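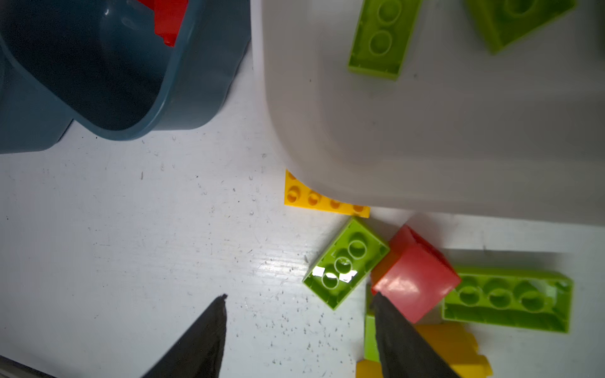
Play Materials Section, Grondwood Toy Library Association

From: Steinar Vídalín
To: materials-list
Subject: Re: Sorting of interlocking bricks before the December loan period

Dear members of the list,

Thank you to all branches that replied to the earlier circular. Kaj Blöndal's message raises several points on which the section owes the list a clear answer. I have quoted the relevant part of it and respond in order.

Kaj Blöndal wrote:
> Our branch has received its share of the Þorgeirsson donation, which
> we understand to be 2,000 bricks in total, of which 600 came to us.
> They arrived mixed. Before we begin, could the section confirm
> whether bricks are to be sorted by color or by shape? The handbook
> says shape, the circular says color, and our staff have been given
> both documents.
>
> Secondly, is a separate container needed for each color, and must
> the containers match? We have dark ones left over from the puzzle
> shelves and only a few white ones.
>
> Thirdly, what is to be done with thin plates? They slide under
> everything and are found only when the table is cleared.
>
> Lastly, the Flekis loan labels do not stick to the bowls.

On the first point, the circular takes precedence. Bricks are to be sorted by color. The handbook passage was written for the older sets, which were lent with printed building instructions and had to be complete. The donated bricks will be lent as general building material, and the families who borrow them have told us at the counter that color is what their children ask for. The passage will be corrected in the next printing.

Sorting should be done on a light tabletop, with the containers placed together and within easy reach. Please empty a small quantity onto the table at a time. Branches that have tried to sort a full crate at once report that the bricks end up in heaps and the work has to be started again.
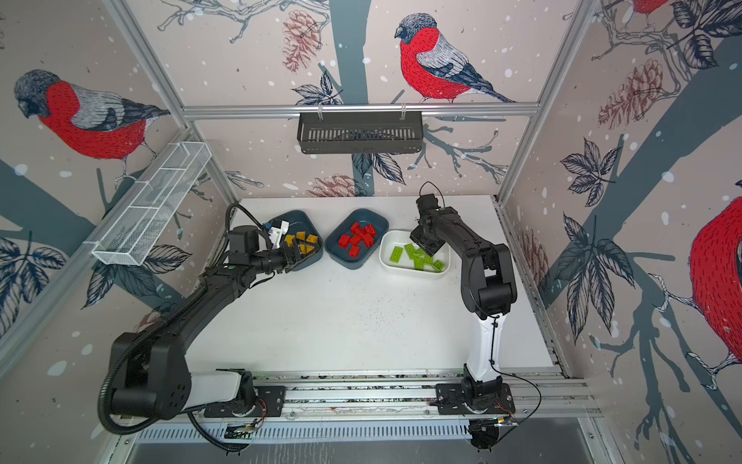
With regard to containers, each color should have its own, and the containers need not match. Dark and white bowls may be used side by side. A color should stay with the same bowl from the beginning of a session to the end, so that a person taking over at the table does not have to ask. Yellow, red and green are the colors to be separated at this stage. Any other color may be set aside in the original crate and returned to the section with the next delivery.

Bowls should be wide enough that the contents can be seen without tipping them out. A single layer is preferable for checking, although a low pile is acceptable. Bricks found joined together should be taken apart before they go into a bowl. Where two bricks cannot be separated by hand, please do not use a knife or other tool. Place them in an envelope marked with the name of the branch.

On thin plates, the section has no separate rule. They are sorted with the other bricks of their color. I would ask, however, that every bowl be lifted and the surface beneath it checked before a session is closed.

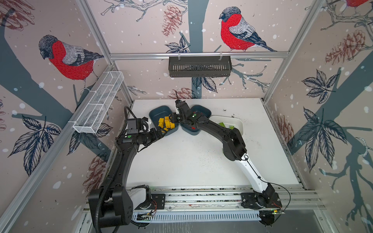 Once a color has been finished, its bowl may be emptied into a loan bag and put back in its place on the table. Bags are to be closed and entered in the register under the Onow series, with the color written out in full. Abbreviations have caused difficulty in the past, particularly between green and gray. The tabletop should be wiped down at the end of each session. Dust and small specks gather quickly when older bricks are handled, and they are easily carried into the bags.

As to the Flekis labels, they are intended for the bags and should not be applied to bowls. For the bowls, a strip of paper tape with the color written on it is sufficient. Replacement labels can be requested from the section office.

Branches are asked to have their share sorted and registered within 4 weeks of receiving it. A branch that expects to need longer should write to me directly, stating which colors remain. The office answers the telephone from 9 in the morning.

Corrections to the circular may be sent to this list until the handbook text is closed.

Yours sincerely,

Steinar Vídalín
Play Materials Section
Grondwood Toy Library Association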